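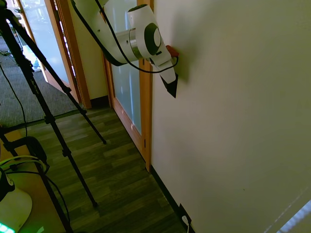 Re: [omeo-users] Sync between two laptops?

On 19 December 2020, an Omeo user wrote:
> Has anyone got the Lesard plugin syncing a big notebook?
> Mine is 3094 notes and it stalls at 1000 every time.

Yes! Mine did the same until I raised the batch limit in the Lesard settings - it ships at 1000, and once I set it higher the whole notebook came through in 42 seconds. I love this thing. Tags and links came across too, even in my old Zomero import (nearly 1119 notes, a real mess).

Restart Omeo after you change it.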